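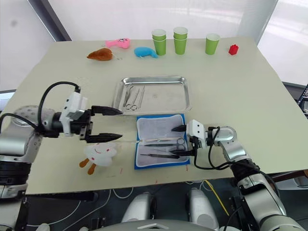

Damir Kolev would like it on record that the task should have been called something with the word "tray" in it, that Finel tells a new operator exactly zero about what to do with their hands, and that he said so at the time. He did say so. The name is in all the scripts now, so Finel it stays.

6. Recording Finel episodes

This section covers recording with Tiltow for the instrument transfer task, from a homed robot to a saved episode. Homing is in section 4. If the arms are making the noise described in section 4, go back to section 4.

An episode is one full transfer in one direction. Forward episodes move the instruments from the tray into the open case. Return episodes move them from the case to the tray. We record both and train one Preditik policy on the lot, with a direction flag set at the start of each episode. The first version of the method had two policies and no flag, and the return policy learned to hover over the case looking thoughtful.

6.1 Laying out the table

1. Place the tray in the middle of the table and the case directly in front of it, open, lining up.

2. Load the starting side. For a forward episode that is the tray, and for a return episode it is the case. A partial start (instruments in both) is allowed and even encouraged. Tick "mixed start" in Tiltow or the direction check will reject the episode when you save.

3. Lay the instruments flat. Do not line them up neatly. Everyone lines them up neatly on their first day, and the policy then believes that scissors are always parallel to tweezers.

4. Set out the distractors: the plush toys, the green paper cups and the red block. They belong to the task as much as the scissors do. The robot's job is to leave them alone.

5. Between episodes, vary the layout. A toy near the front edge, close to the path of an arm, is worth more than another one at the back.

Note: Do not bring in distractors of your own. A lunch item made it into an early batch and those episodes are still tagged "sandwich" in the index. Please don't add to the collection.

Caution: Surgical instruments are pointed, including the ones that look like they aren't. Load them by hand only when both arms show HOLD in Tiltow. If a status reads anything else, wait.

6.2 Recording

1. Open a session and enter your name. Your own name. Nataša Dervishi spent part of March working out who "robot guy" was.

2. Set the direction flag.

3. Bring both grippers over the table with the fingers open. Check both wrist feeds. If either one is frozen, reseat the cable at the sensor module and reload the feed.

4. Press record and hold still for 2 seconds. The trimming script needs a quiet start and will invent one if you don't supply it.

5. Pick up one instrument at a time. Scissors: grip across the shanks, never through a finger loop. Tweezers and forceps: grip near the closed end. Thin instruments: come in low, with the fingers almost touching the surface, and close slowly.

6. Use whichever arm is closer. Passing an instrument from one gripper to the other in mid-air is impressive and gets the episode thrown out.

7. Put each instrument down before opening the fingers. Dropping it from a height of "it'll be fine" counts as a failed placement.

8. If you miss a grasp, back off and try again. Leave the miss in. See 6.4.

9. When the last instrument is placed, open both grippers, draw back from the table and hold still again. Press stop.

10. Mark the episode as success, partial or failure. Mark it truthfully. A failed episode with the right label is useful to us, and a failed episode marked success has to be found by Valbona Dimitrov, who will then find you.

Caution: The two arms share the space over the case and Tiltow does not prevent them from meeting there. It logs the contact with great precision afterward. Keep one arm still whenever the other is working near the middle of the lining.

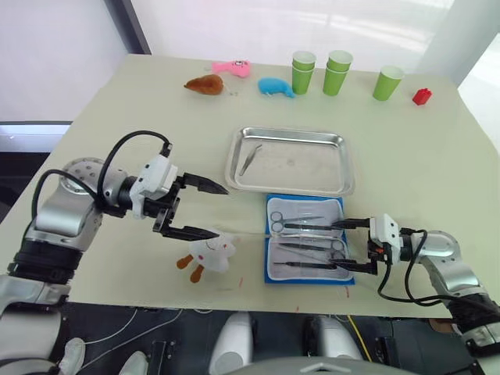 What happens if an arm pushes one of the toys during an episode?
Keep recording and finish the transfer, then set the "distractor moved" tag before you save. Leave the toy where it ended up until the episode is closed.

6.3 How the episodes are scored

Every saved episode gets a Pavlović score. It is a plain tally: one point for each clean placement, nothing for a drop, and a point off for moving a distractor. The same tally is used on the trained policy, so operators and robot are graded on one sheet. Erick Mwakyusa holds the top human average and mentions it.

Scores do not decide which episodes go into training. We tried that. Keeping only the high scorers gave us a policy that was lovely to watch up to its first mistake, at which point it had no idea such things were possible.

6.4 Why misses stay in

The current training set has 3,269 episodes, and a good share of them contain at least one missed grasp followed by another try. In the comparison run, Nathalie Maes trained the same policy twice on sets of 1,000 episodes each, one with the misses trimmed out and one with them left alone. On some 41 test layouts, the trimmed version tended to close on air, lift, carry the air across to the case and place it with care. The untrimmed one went back for the instrument more often than it gave up.

It is still bad at the thin ones. So are we.

What this means at the table:

1. Do not fake a miss. Staged misses have a recognizable smugness about them, and the retry comes too fast.

2. Do not restart the episode after a real miss, however much you'd like to.

3. After three misses on the same instrument, leave it where it is, finish the others and mark the episode partial.

6.5 If something goes wrong

Save button is gray. The direction flag was never set. Set it now; the episode is still in memory.

Direction check fails. You recorded a return with the forward flag, or you had a mixed start and didn't tick the box. Both can be fixed in the session list.

Instrument slides away each time the fingers close. Your approach is too high. Drop the wrist and try again.

Gripper will not close fully. Look between the fingers before you open a ticket.

One wrist feed is upside down. Leave it. It was upside down for the whole training set, and the Saturday somebody kindly corrected it is the reason for the backup procedure in section 9.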